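How to Run a Gripper Demo at an Open Day

These steps come from our open day at Welten on 15 June 2019. Zoi Pappas ran the table and I handled the door. Plan on 8 minutes per group.

1. Cover the table with white paper and tape it at the corners.
2. Lead the gripper cables down the side away from visitors.
3. Start with a box or a capped bottle.
4. Move on to a balloon. Close the fingers slowly and stop when the skin starts to give.
5. Let one visitor from each group have a turn.

Hand-held grippers at work:
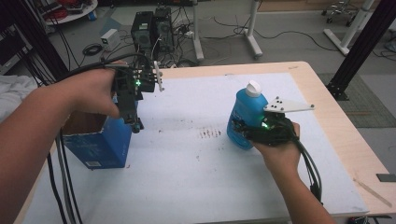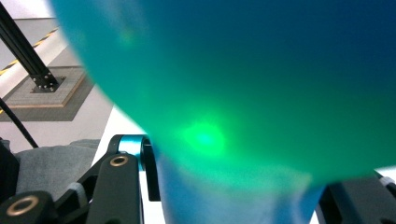 Keep groups to 6 people. With more than that, the ones at the back lose interest and wander over to the computers. Have spare balloons blown up before the doors open, and keep them in a bag under the next table. Frida Lykkegaard has the sign-up sheet for the September open day at Selholm.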